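June 22, 2025

I bought the Eveck shelf in March, which means it has now spent a full season being furniture in theory only. The instructions run to 10 steps. I stalled at step 2, "identify board C," and went off to make a sandwich.

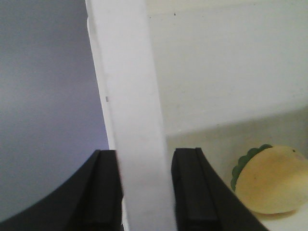 *Board C, or possibly board D.*

Both are long, flat and white — and the drawing shows them as the same rectangle with different letters. I've decided the beveled edge goes on the left. If the shelf leans, I'll put the heavy cookbooks at the other end and call it done.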